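Kerkinville Home Bakers > Yeast > Soft rolls, overnight or same day?

Ilse Kleinschmidt
May 13, 2020
Overnight, every time! I left my dough in the fridge till morning (finally!) and the flavor is so much deeper, even with plain old flour.

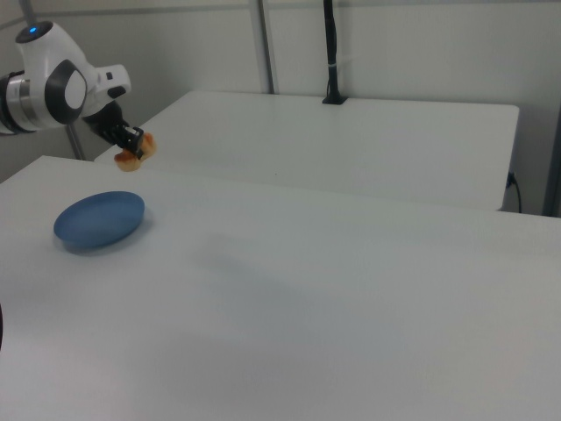
Helmut Oltmanns
Sorry Ilse, I can't agree. With milk and butter in there I can't taste any difference, and I want rolls by lunch!

Ilse Kleinschmidt
Try it with less yeast, Helmut! 3 grams is plenty for a small batch.

mamani_106
Team Ilse, but I skip the butter.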